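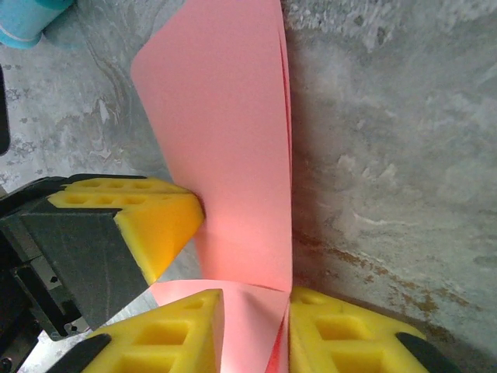

Zedstead open day: two-arm handling cell

Print | E-mail

Members who came to the Zedstead open day in December saw the two-arm cell running on thin, flexible items. The work is part of the Didik project and is led by Rokeya Matubbar. Both arms are bolted to one aluminium rail at the front of an enclosure with patterned walls, and each has its own small controller board below the base.

Thin items are harder for the cell than rigid ones. A block keeps its shape when gripped; a sheet folds where the pads close on it, and the second arm then has to work from a shape that has changed. Matubbar's group logged 62 attempts in the week before the visit and accepted 57. The rest were stopped by hand.
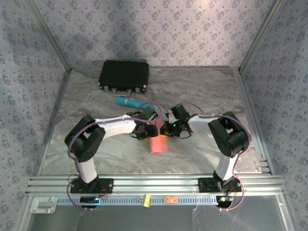
The two arms over the marble-patterned floor of the cell, with the briefcase by the back wall.

Questions from the floor were mostly on pad wear and cable routing -- the cables run outside the links and need slack at the wrist. Pads are changed after 13 hours of running. 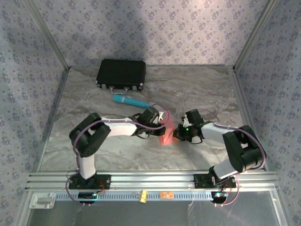
The wrist cameras are read together with a fixed view of the whole cell, and the two are compared when a grip is lost. Hestuvine will host the next visit. Places are limited to four per member firm; apply through the Lombardi office.

Print | E-mail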